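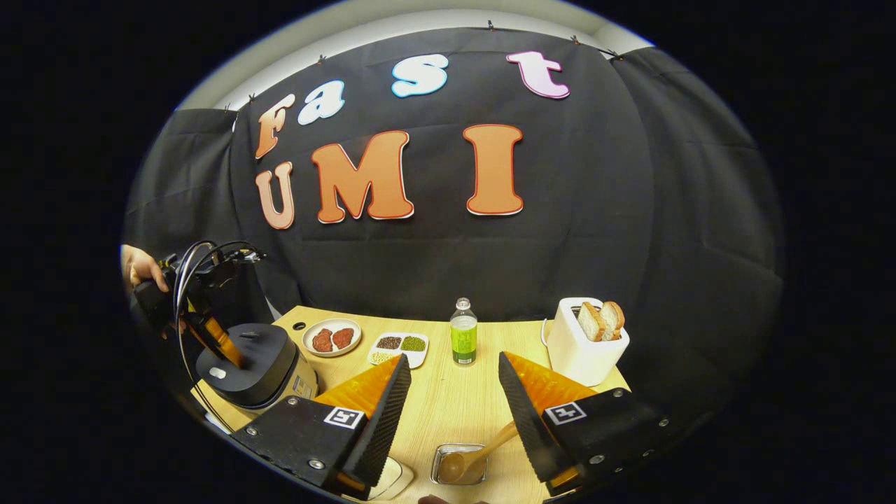
Notes on Recording the Kitchen Table Tasks

The kitchen table has now been in regular use at the Nanent workshop for most of the summer, and I have been asked more than once to set down how the recordings are made. Readers who follow this blog for the Stomeck scheduling software may wish to pass over this entry. It concerns the handheld grippers only.

All of the kitchen tasks are demonstrated by hand. The operator holds a gripper, performs the task at the table, and the camera mounted on the gripper records what the fingers approach and what they touch. No arm is present during the session. The arm is introduced later, at the Cevitby site, where the trained policy is tested. I was trained on remote control and held to it for a long time. A remote session still has its place, particularly where a task depends on the reach of a given arm, but for food and small appliances it was slow, and the operators tired of it quickly.

The set as it stands contains 556 accepted demonstrations. Rejected recordings are kept in a separate folder and are not included in that number.

The table and what is on it

The layout follows a short written plan. The rice cooker stands at the left, the toaster at the right with two slices of bread in its slots, and the bottle with the silver cap near the middle. The plate of raw meat and the white divided tray go toward the back. The small steel tray with the wooden spoon is placed at the front, between the operator's fingers as the task begins. The black cloth with the "Fast UMI" lettering hangs behind everything and is held with clips along the top.

Objects are moved a little between recordings. The plan gives zones and leaves the exact position to the operator. Our first batch was recorded with every item returned to a pencil mark, and the resulting policy reached for the marks. When the toaster was moved by a hand's width, the arm closed its fingers on air. I regard that batch as my own error, having written the plan.

The beans and grains remain in their compartments for the whole session. They are replaced when the contents have become mixed, an event more common than I had expected when we chose a divided tray. Meat is handled last and the fingers are cleaned afterward. Anyone repeating this work should settle the cleaning procedure before the first session. We settled ours after the second.

Pressing and grasping

Most of the written guidance available to our operators deals with grasping. A fair part of kitchen work is pressing, and the two should be taught separately. To work the rice cooker, the operator brings the tip of one orange finger down onto the top of the lid and holds it there. The instruction sheet asks for a steady approach, a clear contact, and a clear release. A quick tap is natural for a person and gives very little for the policy to learn from, as the contact may occupy only a few frames of video.

The opposite fault also occurs. New operators, having been told to be deliberate, stop above the lid and consider it. The arm will copy the hesitation faithfully. Five of the recordings I reviewed in one afternoon had to be rejected for this reason alone, all from the same operator, who corrected the habit at once when shown the playback.

Grasping the spoon presents a different difficulty. The handle angles upward and to the right out of the steel tray, and a person will adjust the wrist without thinking. I ask operators to turn the wrist early, well before the fingers close, and to keep the square markers on the fingers clear of the other hand. Our software reads the opening of the gripper from those markers. If a marker is hidden, the width is estimated, and the estimate is poor when the fingers are nearly shut.

Cables

The cables are coiled around the body of the gripper and should remain so. A loose loop will find the bottle sooner or later. It will also pull at the wrist in a manner the operator does not notice but the motion record does. I check the coils at the start of each session and again after any break.

Reviewing the recordings

Each recording is watched once at full speed by someone other than the operator. The reviewer marks the moment of first contact, the moment of release, and the reason for any rejection. We attempted to have operators review their own work and gave it up. An operator knows what was intended and tends to see it.

The Ouali storage system holds the originals, and the reviewed copies are sent to Cevitby at the end of the week. File names carry the task and the session only. Earlier names also carried the operator's initials, and I would advise against that practice, as the names were then used for comparisons they were never meant to support.

Open points

The wide lens bends the far edge of the table considerably. We have left the video uncorrected, and the policy seems to manage with it, although I have not yet run a proper comparison. The bottle remains the weakest object in the set. It is clear plastic, the liquid inside is a bright yellow-green, and the arm is far more reliable when it approaches at the height of the label than when it approaches at the cap. I do not know whether this reflects the object or the habits of our operators — most of them take hold of it low.

Sessions with both hands working at once will continue through the fall. The instruction sheet is being revised for that purpose and the new version should be in use by December. Until then, operators at Nanent should work from the current sheet, including the correction on the second page regarding finger cleaning.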